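Tornwood Billero Wasserkaraffe mit Filter, nach acht Monaten Gebrauch

Die Billero steht seit acht Monaten in unserer Küche und ersetzt bei uns das Mineralwasser aus Flaschen fast vollständig. Gekauft habe ich sie im Haushaltswarengeschäft Kofler, für 46 Euro mit einer Kartusche. Eine Ersatzkartusche reicht laut Anleitung für 200 Liter. Bei zwei Personen und einer Teekanne am Tag kommt das hin.

Unser Wasser ist hart. Im Wasserkocher bildet sich ohne Filter nach wenigen Tagen ein weißer Rand, und auf schwarzem Tee schwimmt dieser graue Film, den jeder kennt, der in einer Kalkgegend wohnt. Mit gefiltertem Wasser ist der Film weg. Der Kocher muss immer noch entkalkt werden, aber seltener. Gegen Ende der Kartusche lässt die Wirkung nach, am Tee merkt man das zuerst.

Die Karaffe selbst ist ordentlich gemacht. Der Griff sitzt fest, der Deckel klappt beim Ausgießen nicht auf. Die Öffnung zum Nachfüllen ist klein — wer den Hahn voll aufdreht, hat Wasser auf der Arbeitsplatte. Voll ist die Kanne schwer, meine Schwiegermutter Edeltraud Koller nimmt sie lieber mit beiden Händen. In die Kühlschranktür passt sie bei uns nur, wenn das obere Fach leer ist.

Nicht gut gelöst ist die Wechselanzeige. Sie zählt die Tage und nicht die Liter. Im August waren wir drei Wochen weg, danach blinkte sie, obwohl kaum Wasser durchgelaufen war. Ich habe sie inzwischen abgeschaltet und schreibe das Datum mit Bleistift innen an die Schranktür.

Zum Vergleich hatte ich einige Wochen die Karaffe von Vider hier, geliehen von Benedikt Holzer. Sie kostet 51 Euro und filtert schneller. Geschmacklich habe ich keinen Unterschied gefunden. Bei der Vider tropft es am Ausguss nach, und der Einsatz lässt sich nur mit Kraft herausnehmen. Dafür ist die Öffnung oben größer. Wenn ich die Wahl hätte, würde ich wieder die Billero nehmen, vor allem wegen des Deckels.

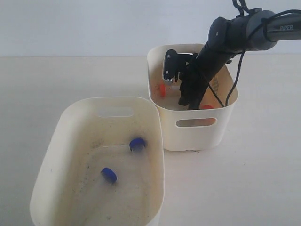

Die Reinigung ist einfach. Kanne und Trichter spüle ich einmal in der Woche von Hand mit wenig Spülmittel. Der Deckel darf nicht in die Maschine, der Rest laut Anleitung schon, auf niedriger Temperatur. In der Rille unter dem Trichter setzt sich mit der Zeit etwas ab, dort braucht man eine kleine Bürste. Eine neue Kartusche gibt anfangs schwarze Krümel ab. Die ersten zwei Füllungen gehen bei uns an die Zimmerpflanzen.

Wer Sprudel trinkt, hat von der Karaffe allein wenig. Wir trinken still, mir fehlt da nichts. Das gefilterte Wasser sollte man am selben Tag verbrauchen, nach einer Nacht auf der Anrichte schmeckt es abgestanden. Im Kühlschrank hält es sich bis zum nächsten Mittag.

Von mir vier von fünf Punkten. Den Abzug gibt es für die Anzeige und die enge Einfüllöffnung.

Kilian Thaler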